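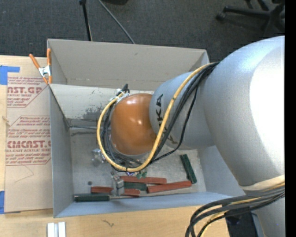 The KUKA arm over the picking bin at Pleten, with red and green blocks and a screwdriver-like tool on the bin floor.

The team at Pleten has spent most of the year collecting grasping examples for a learning system it calls Kostari. The lead engineer, who asked to be identified only by job title, says the work is slower than visitors expect.

"People come in wanting to see the network," the engineer says. "Most days there's an arm, a bin and a spreadsheet."

The collection so far holds 1,238 attempts. Of those, 669 are marked as good grasps. The rest stay in the set. "A miss is labeled the same way as a hit. If we threw them out, the system would think everything works."

The blocks were the first objects used, chosen for their plain shapes. Hand tools came later, after Mogensen, a parts supplier that helps fund the project, asked for them. "A long thin shaft under a block is hard," the engineer says. "The arm goes for the block and drags the tool with it — or it goes for the handle and the block slides."

Each session runs to 24 attempts. Then the contents are stirred by hand and the cameras are checked. The team tried a tilting tray made by Griltosance for the stirring, but gave it up after 5 sessions. "Everything ended up in the same corner. You could see it in the data."

Asked whether simulation could replace the bin, the engineer was doubtful. "We use it for the early training. It doesn't know what a scratched floor does to a depth reading."

The next batch is planned for December and will add soft items, starting with cloth bags.

Last updated: 2019-09-19

Contact | Copyright Pleten | Back to top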